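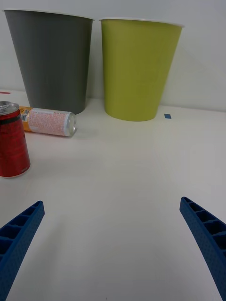
Wrist cam view from Skavard, with the cups and cans at the back of the table and the blue fingers open.

Evening, everyone. A few of you asked how the arm is coming along, so get comfortable, because I have a cup of tea and a lot to say (I always have a lot to say). Skavard is the name of the arm, by the way. My niece picked it and I have never gotten a straight answer about where it came from.

First, the fingers! I'm so happy with these. They're the ribbed kind, with a row of hollow cells along the inside so they can give a little when they close on something. I printed them at home in the flexible filament, and the first pair took me three tries because I kept rushing the print. Slow it down. Then slow it down again.

If you're printing your own, dry the filament first. I skipped that in September and got a pair so stringy they looked like they needed a haircut.

Ravindran Nambiar from the Stevens Street workshop talked me into the wider opening. I had it set to 59 mm between the tips, which was fine for cans and miserable for anything with a taper. It's 80 now, and I can come in a bit crooked and still get around a paper cup.

Paper cups are the hard part, friends. A full can will forgive you. An empty cup just folds, very politely, and then you have a sad cup. I've been through a sleeve of them and I'm buying the next one out of the cookie money.

What helped most was backing off the motor current. I'd been closing until the fingers reached a set position, as if every object were the same width. Now the arm stops closing when the current climbs past a limit. I have it at 200 milliamps for cups and I'm still fiddling with the number for cans.

The other headache is a can on its side. Standing up, easy, you come in level and squeeze. Lying down, you want to come from above, and my wrist joint runs out of travel before the fingers are pointing where I'd like. I have a new bracket drawn up that should buy me 21 more degrees – it's going on the workshop printer as soon as the Zandura folks finish their drone frames.

For the person who asked about wiring: the camera cable goes down the outside of the forearm with a loop of slack at each joint. I ran it inside at first because it looked so tidy, and then I had to take the whole forearm apart to replace it. Outside is ugly and I love it.

And for the person who asked about software, it's my own little Python pile, which I've been calling Zillon. It's not ready for company yet. I'll share it once I've cleaned out the functions named "test2" and "test2_really".

Next up is the bracket, then sorting cups from cans, left side and right side. I'd also like to try a lamp on the other side of the bench, because shadows on a white wall confuse my edge detection more than I'd like to admit.

If any of you have set grip limits for soft things – paper, foam, fruit, whatever you've got – please tell me your numbers. I'll be up for a while, the kettle's on again.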